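Cleaning a White Tabletop and Walls

Clear the table before you start. Mix 2 drops of dish soap into 600 ml of warm water and dampen a soft cloth.

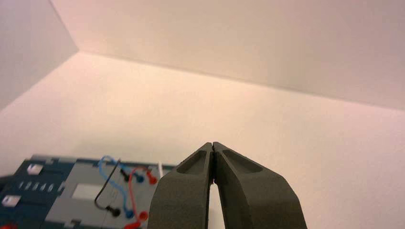
Work from the walls down so drips land on a surface you haven't cleaned yet. Wipe in long strokes — no circles. Take extra care where two white panels meet at a corner, and follow the line where the back wall ends above the tabletop.

Rinse the cloth and go over everything again with plain water.

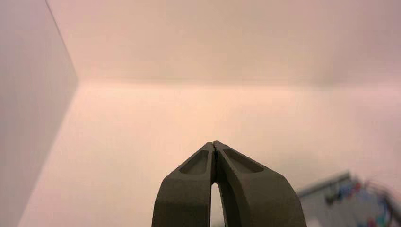

Dry with a clean towel. For marks that stay, leave a damp cloth on them for 5 minutes, then wipe again.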